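Didulexの楕円ボウルを4か月使ったレビュー

生成りの楕円形の器を、毎日の食事で使っています。

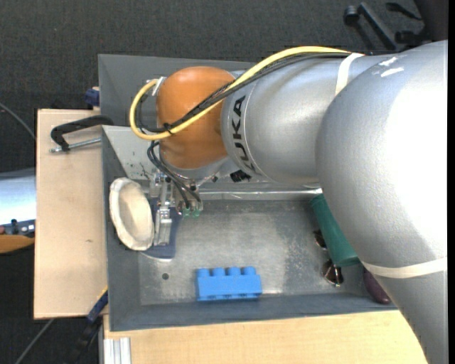
丸いボウルと比べて、楕円形は使いにくくないのか?
盛り付けは丸いものと変わりません。違いが出るのは洗うときと重ねるときで、向きをそろえる手間が少し増えます。食卓では横幅を取らないので、狭いテーブルではこちらのほうが楽です。

購入したのはDidulexの「Celter」シリーズの中サイズです。Fliltovvilleの通販で、送料別で買いました。注文から9日で届きました。箱の中は紙の緩衝材だけで、欠けはありませんでした。

色は真っ白ではなく、内側はクリーム色に近いです。白い皿と並べると黄みが目立つので、手持ちの食器を白で統一している人は注意してください。うちは木の盆に載せることが多く、気になりません。

縁は厚めで、均一ではありません。最初は不良かと思い、店に問い合わせました。返事をくれたIdalina Mendesさんによると、このシリーズは縁の厚みにむらがあるのが通常の仕上がりだそうです。口を付けて汁を飲むと、厚いところでは少しこぼれやすくなります。スープを直接飲む用途なら、別の器を選んだほうがいいと思います。スプーンを使う分には問題ありません。

底の内側は平らに近く、ここは気に入っています。豆腐や煮魚の切り身を置いても滑りません。サラダなら一人分に少し余裕があり、丼物には浅いです。カレーはご飯とルーを左右に分けて盛れるので、週に何度も使っています。

手入れについて。油汚れは中性洗剤とスポンジで落ちます。縁の厚みが変わるあたりに水滴が残りやすく、伏せて乾かしても最後は布巾で拭いています。トマトソースを一晩入れたままにしたときは薄く色が付きましたが、重曹を溶いた湯に浸けたら取れました。電子レンジは説明書で可となっていて、温め直しに使っています。オーブンは不可です。

収納はやや面倒です。重ねるとがたつくので、うちでは深さのある引き出しに斜めに立てかけています。取り出すときに隣の器と当たるため、間に薄い布を挟みました。棚に平置きできるなら、そのほうがいいです。

以前使っていたUrsuのボウルは丸形で、もう少し薄くて軽いものでした。片手で持って食べるならUrsu、置いて食べるならCelterという使い分けになります。値段はCelterのほうが40%ほど高かったはずですが、Ursuはセールで買ったので公平な比較ではありません。

同じものを持っている友人のLefteris Nikolaidisは、果物を入れてテーブルに出したままにしています。みかんを入れるにはちょうどいい深さだと言っていました。うちでも一度やってみましたが、食事のたびにどかすことになってやめました。

良かった点
・底が平らに近く、盛ったものが安定する
・横に並べても場所を取らない
・カレーや煮物が盛りやすい

気になった点
・縁の厚みにむらがあり、直接飲むのには向かない
・重ねるとがたつく
・白い食器と並べると色の差が出る

評価は5点満点で4点です。買い足すなら小サイズにします。中サイズは二つあれば足りています。

追記:小サイズの在庫を店に聞いたところ、次の入荷は10月とのことでした。色は生成りのみです。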